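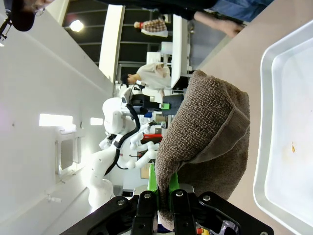
Serviette éponge brune en prise, caméra de poignet. Plateau blanc à droite.

Cahier Kulel, mai, repris vers 16 h

Objet du jour : savoir si la pince tient quelque chose sans le demander à la pince. Le courant moteur nous a assez menti. Sur la serviette, il monte dès que les doigts se rencontrent, avec ou sans tissu entre les deux, et Jafri (notre vieux seuil sur le courant, que tout le monde dit provisoire depuis que je suis au labo) déclare « tenu » avec un aplomb de guichetier.

Méthode, pour Faisal qui me la redemandera : on prend la caméra de poignet seule, on masque tout ce qui est au-delà des doigts, et on compare l'aspect de la zone de prise à deux instants séparés d'environ 300 ms, pendant que le bras bouge. Ce qui est tenu reste à peu près fixe dans l'image. Ce qui ne l'est pas défile avec la table. Kulel sort un score entre 0 et 1, et on ne lui demande pas son avis sur la nature de l'objet. C'était tout l'intérêt de la chose : aucune classe, aucune liste d'objets à tenir à jour, aucune réunion pour décider si un gant est un vêtement.

Lot utilisé : 285 prises réannotées sous Buvano, par Salma pour la première moitié et par moi pour le reste. Nous avons échangé un petit paquet pour vérifier l'accord. Il est bon sur les objets rigides. Sur le tissu, il faudrait d'abord nous mettre d'accord sur ce que veut dire « tenir » : Salma compte une serviette pincée par l'ourlet comme tenue, moi je la comptais comme « en train de partir ». On a gardé sa règle. Elle est plus simple et c'est elle qui a écrit le guide.

Résultat brut : 17 erreurs pour Kulel. Pour Jafri je n'ai pas refait le compte, j'ai du respect pour les anciens. À vue de nez il se trompe nettement plus, surtout sur le mou, mais à vue de nez ne se publie pas, donc à refaire proprement.

Côté tissu, je m'attendais au pire et c'est plutôt bien. Une éponge bouclée donne de la texture partout, le suivi de points s'accroche, et même quand le paquet pend et se balance, la partie proche des doigts reste sage. Les faux négatifs viennent du bout libre, quand il se rapproche de la table et que le masque le laisse passer. Rogner le masque par le haut en récupère une partie. J'ai essayé de le rogner davantage : on perd alors les objets longs. On ne peut pas tout avoir avec un rectangle.

Le vrai souci est ailleurs, du côté des objets lisses et allongés, pris dans le sens de la longueur. Le doigt passe devant et ne laisse voir que deux bouts, un en haut, un en bas, sans rien entre les deux pour rassurer l'algorithme.

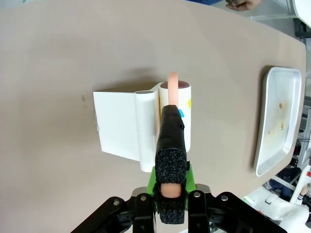

Kulel traite alors les deux bouts comme deux choses distinctes. Celui du bas, coincé près des mousses noires, obtient un bon score. Celui du haut est rose saumon, lisse, un peu translucide, presque sans point à suivre, et les rares points trouvés s'installent volontiers sur son voisin, le rouleau avec son capuchon bordeaux et ses gommettes, qui a tout le contraste qu'on peut souhaiter. Le rouleau étant posé sur la table, il défile quand le bras bouge, et le score moyen s'effondre. Conclusion du logiciel : rien en main. Sur les 17 erreurs, 4 sont de ce type. Le reste se partage entre le bout libre du tissu et des prises que je n'arrive pas à départager moi-même en les regardant trois fois.

Détail agaçant, la mousse mouchetée. Elle est pleine de petits grains gris, donc excellente à suivre, et parfaitement solidaire du doigt par construction. Si le masque déborde dessus, Kulel se félicite de tenir très fermement son propre doigt. Corrigé ce matin dans la config du poste Stiltis, pas encore sur l'autre. Pense-bête : le faire avant que quelqu'un n'annonce un score record.

Essais tentés pour l'objet à deux bouts :
- relier les deux régions si leurs axes s'alignent. Marche sur le papier, sensible au bord du masque.
- ignorer la région du haut dès qu'elle a trop peu de points. Bête, efficace, et ça casse le cas de la serviette tenue par un coin.
- pondérer par la distance aux doigts. Je garde ça pour l'instant, sans enthousiasme.

Salma propose de faire tourner le poignet un peu avant de mesurer, pour que le doigt masque autre chose. Coûte du temps à chaque prise. Faisal dira non, puis demandera pourquoi on ne l'a pas fait.

À faire : réannoter les cas douteux à deux, sans voir le score (j'avais laissé l'affichage actif dans Buvano, ma faute). Passer Jafri sur exactement le même lot. Reprendre des prises d'objets longs en travers, on n'en a presque que dans l'axe. Demander à Faisal Mirani où est passée l'ancienne calibration du poignet, le fichier du dossier commun est vide.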